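From: Paraskevi Andreadis
To: Flistham household list
Subject: Re: [flistham] clearing the big table before Tuesday

On Tuesday morning the previous poster wrote:

> I've read the note on the door and I still don't follow what we're supposed to do with the small stuff. The big things are easy. My sewing machine goes back to my shelf, the board games go in the hall closet. But every time I clear that table I end up with a handful of bits that belong to no shelf at all, and I put them on the windowsill, and a week later the windowsill is full.
>
> Also, can we please settle whether plates count as kitchen things once they have left the kitchen? There were 2 of them under the mail last time.

Replying below so it's all in one place. I know not everyone was at the house meeting in March, and the note on the door was written in a hurry.

The small stuff goes on a plate. I mean that literally. Pick a plate, put it in the middle of the table, and anything small that you can't place in one trip goes on it or right next to it until the rest of the table is clear. After that you deal with the plate. I have been doing it this way for most of the winter and the windowsill on my side has stayed clear.

I use one of the light blue ones, because the wood is pale and striped and a white plate gets lost on it when the lamp is off. Any of them will do. The rim matters more than the color. Beads, batteries and screws roll, and that table is not level at the end near the radiator.

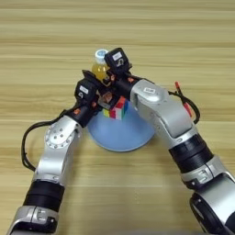
**TABLE — SMALL THINGS**

The Rubik's cube is a good case, so I'll start with it. It's a toy, it's small, and it has been on every flat surface in the house. It goes in the shallow drawer under the board games in the hall closet. It does not go in the game boxes, where it bends the lids.

Bottles are the other one. If it's a plastic bottle with something yellow in it and you didn't put it there, leave the cap on and don't guess. We have cooking oil, floor soap and somebody's apple drink in this house and they are all close to the same color. Read the label if there is one. If there isn't one, stand the bottle by the sink and write to the list. Please don't pour anything down the drain on a hunch. I did that once with what I took for old soap, and it was the good linseed oil for the cutting boards.

Coins go in the jar. Keys go on the hook, even if you don't know what they open. Pens that write go in the mug by the phone, and pens that don't write go in the trash. Rubber bands I have given up on.

**TABLE — PAPER**

Mail goes in the Akero box, the gray one with the broken handle. If the box is full, take out your own mail first and see whether it's still full. Catalogs that nobody has claimed by Tuesday get recycled, and that includes the Grindness one, which is 500 pages and which I have now carried up and down the stairs twice.

The jigsaw is not paper for these purposes. Whoever is working on it, please slide it onto the board and put the board on top of the piano.

**PLATES**

Yes, plates are kitchen things wherever they are. That includes the one you used for the small stuff. When it's empty, wash it and put it back with the others. Don't leave it out on the table for next time — somebody will put toast on it, and it may have had screws on it an hour before.

I would like the table clear by 6 p.m. on Tuesday. Sarantis is bringing the new cloth over and wants to try it for length before hemming it. It takes me 15 minutes alone if I start at the window end and work toward the door, less with a second person.

If you have something that doesn't fit any of this, write back here and I'll add it to the note. I still need an answer on the candles, and on whose extension cord that is.

Paraskevi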